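Last updated: September 8, 2019

Household arm trial, Givholm site: progress report on equipment and budget
By Svenja Ackermann

The simulation stage is further on than the buying stage, and most of this report is about closing that gap. Since the last report in March we have settled the type of arm, obtained two quotations and drawn up a shortlist of grippers. No order has been placed.

We said in the plan that we would not buy hardware until the tabletop tasks had been set up in the simulator, and we have kept to that. There are now 15 tasks on the list, all of them picking up or moving household objects on a table. Six are far enough along to tell us what reach we need and how wide the gripper has to open. Soft and shaggy items are the hardest to plan for. They take up more room around the fingers than the hard ones, and the narrowest gripper on our shortlist has been dropped for that reason. 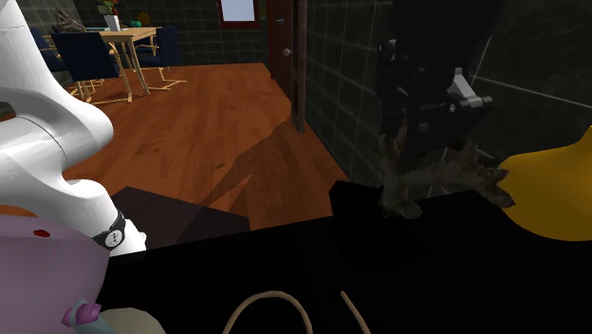
Mareike Frerichs has asked whether one arm would do for the first year, with the second bought only once the first has earned its keep. She would also like to see the cost of spare parts shown on its own line, as it was missed at Plollitz and had to be found from the travel money.

We have looked at both points. Starting with one arm is possible and would put off a little under half of the hardware spend. Against that, Mühlbauer offers a lower price per arm on a joint order, and its quotation for two includes fitting and a day of training. Murkar is cheaper for a single arm but charges for delivery and does not supply the mounting plate. My preference is still for two, ordered together, but I can work with one if the money has to be spread.

Spare parts now have their own line in the budget. It covers gripper fingers, cables and one replacement wrist joint, and comes to almost 25 per cent of the price of an arm. Fingers are the part we expect to replace most often.

Two smaller items have changed. The table for the real set-up will be bought locally, and the computer we planned to replace can stay in use for another year. The saving goes towards a second safety switch.

Lead times are the main risk. Mühlbauer quotes 15 weeks from order and Murkar a little less — neither will hold a price beyond the end of the quarter. I would need a decision on the number of arms before I can ask for final quotations. The floor fixings at Givholm can go ahead in the meantime, as they are the same for either make.

Related items
Gripper shortlist and notes
Plollitz: closing accounts
Givholm room plan, second version
Progress report, March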